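How to Get Marmalade to Set (Without Losing Your Temper)
Posted in May by the Killham Kitchen Page 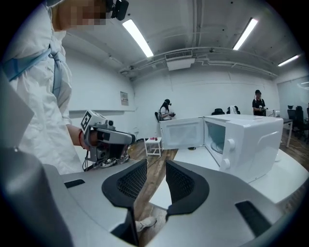 How long should I boil marmalade once the sugar has gone in?
Start testing after 18 minutes at a good rolling boil, and carry on testing every 2 minutes until it wrinkles.

Put 4 saucers in the freezer before you begin, and do please remember them (I have been caught out more times than I'd like to admit!). Take the pan off the heat, drop a little marmalade on a cold saucer, leave it a minute and give it a gentle push with your finger. If it wrinkles, you're there. If it runs, back on the heat it goes, my dears, and try again with a fresh saucer. My jars hold 285 ml each and I warm them in a low oven while all this is going on.

Related:
Stusville Rhubarb Chutney
Killeck Lemon Curd
Seville Oranges from Hunt Market

We use cookies to improve your visit. Accept / Manage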